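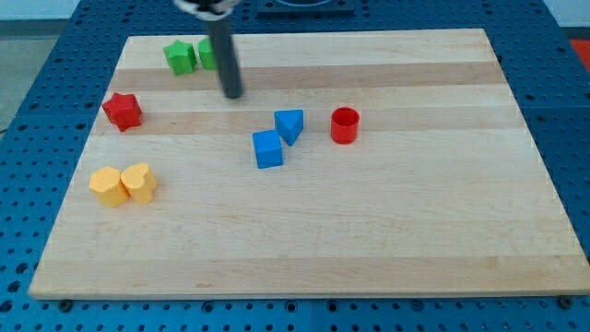
Search questions Search Advanced

Pushing blocks with a rod: good in practice, misses on the board
Asked in July by warraich_robotics

I help with an after-school robotics club. Our project for the Merkinell student challenge is an arm with a plain rod on the end that pushes small colored blocks (stars, cubes, a heart and so on) across a wooden board. The students recorded 263 practice pushes and trained a small model on 200 of them. It does fine on cubes. On the stars it slides off one point and the block spins. The rod also stops about 10 mm short near the far side of the board. We use the Hedow controller with default settings. Is this a data problem or a calibration problem?

Answer 1

Probably both. The short stop is calibration. Touch the rod to all four corners of the board, write down what the controller reports, and compare with a tape measure. If the error grows toward the far side, your camera angle is off and more training won't fix it. Redo this any time somebody bumps the table.

For the stars, look at how many of your 200 pushes were on stars. Ours were mostly cubes the first year because kids like the easy ones. We ended up with more than 2,000 pushes before the stars behaved. Have them push into the notch between two points, slow, and keep the bad tries in a separate folder.

Answer 2

Default speed on Hedow is too fast for light blocks. Turn it down.

Answer 3

We had the same thing with an Asance arm and it was a loose set screw where the rod goes in. Check that first, takes a minute. Can't help with the model part.

Was this helpful? Yes No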